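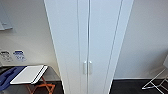
Doors are hard. Ask anyone at Tenelia, the small lab on the ground floor of the old Ghoneim building, and you get the same face. Not the stacking stuff, not the folding. Doors.

Hedvig Öberg has spent the spring on them. Her result, out in May as a short paper, is simple enough to say in a breath: a robot that learns when to stop looking and start feeling opens more wardrobes than one that looks the whole way. In 894 attempts the old method got the doors open 341 times. Hers missed 185. Same robot, same wardrobe, same number of tries.

White handles on white doors, that's the worst case. From head height the camera gets almost nothing to go on, a bit of shadow and thats it. The old controller, called Fernico, would pick a spot and commit. If the spot was off by a finger's width it closed on air, backed up, picked again. Sometimes the same spot.

"It was so sure of itself," Öberg says. "I'd sit there eating my lunch and watch it be sure." 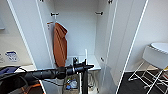 Doors open, arm in. The towel hangs on the left side panel.

Her version, Pelumitz, hands over early. Vision gets the gripper near the handle, then gives up control on purpose — the last stretch runs on contact force and the wrist camera. Touch something, slide, touch again, close. It looks clumsy. It is kind of clumsy. Slower too, by 7 seconds a door, and she puts that number in the abstract where people will see it.

The handover point is the actual research. Too early and the fingers wander across the panel. Too late and you're back to Fernico. She tried setting it by hand, hated it, then let the system learn it from failures only. No successes in the training set at all. Reviewers didn't love that part. One wanted it taken out. 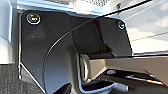
2 min read

The wrist view takes getting used to. Mostly your own hardware: bracket, cable, a finger poking off to one side. Early on Öberg masked all of that, figuring it was noise. Performance dropped. So the mask came off and stayed off, and the paper has half a page on why that might be, none of which she'll swear to. Her best guess is that the finger works as a kind of ruler, always the same size, always in veiw.

What it can't do yet: knobs. Sliding doors. Anything with a magnetic catch strong enough to shift the wardrobe before the door gives. And one wardrobe is one wardrobe, she's the first to say so. The next round is planned for kitchens, with drawers, if the money comes through before the fall.

The code is up already. The failure recordings too, every last one, with her notes typed next to them. Most of the notes say "missed left." A few just say "no."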